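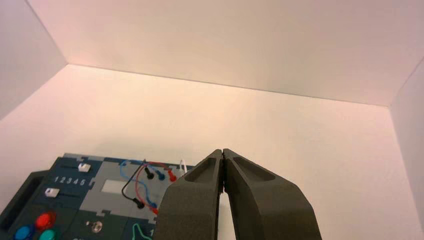

The board and the fingers, March 6, 2020

Bad day at the white box. The arm stopped 7 times before lunch and the log gave the same line each time: fault 113, force limit at the gripper. Daiane says 113 means the fingers pushed on something harder than they should have. I asked what they pushed on. She said probably a plug. Probably! I have heard that word a lot since the Stoltmont people sold us on this thing in November.

What bothers me is the stop before the last one. The screen said stopped and the fingers were still closing. Slowly, a hair at a time, but closing, and I had my hand halfway in to free the red cable. I pulled it back. Silvana Bezerra was at the desk and saw the whole thing, so at least I don't have to argue about whether it happened. We hit the big button and then they quit moving for real.

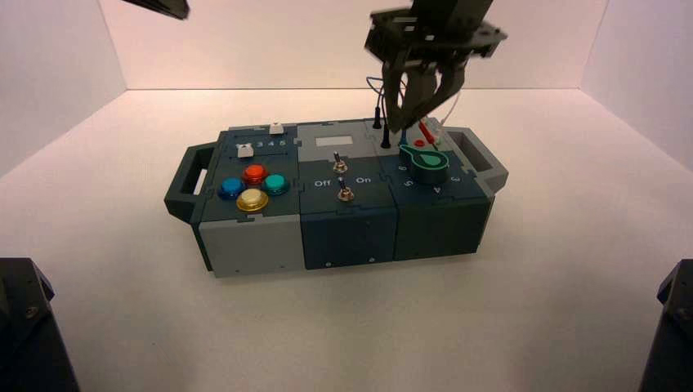

The man at Medeiros said on the phone that it was "settling" and perfectly normal. He wasn't the one reaching in. I asked him how far a gripper is allowed to settle with a person's fingers next to it and he said he would look into that. I also asked why we need two arms to do what I can do with one hand and a cup of coffee in the other – plug in a probe, flip a switch, turn a dial. He laughed. I wasn't kidding much.

Daiane thinks it's the new software from Dosau, because the stops got worse after she put it in. Maybe. She wants to go back to the old version tomorrow and run the same job. Silvana thinks the cables snag and pull the plugs crooked. I think they're both guessing, and so am I.

New rule as of 2 o'clock, my rule, taped to the desk: power off at the wall before any hand goes in. Daiane says it adds ten minutes every time because the arms have to find their zero again. Fine by me.

Wrote it up for Zullbridge before I left. They'll want a form. Still need to find the form.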